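The Case for the Cleared Desk
Gaspard Bouvier

Shared offices are judged by their meeting rooms and their coffee. The Marsden workplace office believes they should be judged by their desks at six in the evening.

Our position is that a shared desk should be returned each night to its bare surface, with personal papers, cups and chargers removed. Staff have objected that this treats them as guests in their own workplace. The objection deserves respect. A person who works at the same desk for 9 months will reasonably come to regard it as their own, and a photograph or a plant does little harm.

Cables are another matter. A desk fitted with a cable slot is often used as though it had none, and cords end up trailing across the work surface. When Marsden reviewed its 538 desks in November, cords were the most frequent complaint. Dividers and better chairs had been paid for; the habit of routing a cord through the opening provided had not been taught.

We would therefore relax the rule on personal items and enforce the one on cables.
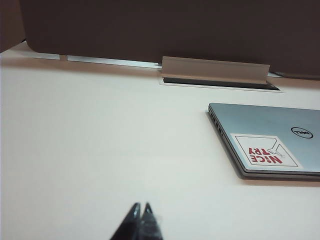
Should a laptop be left on a shared desk overnight?
It should be locked away or taken home, even where the building is secured.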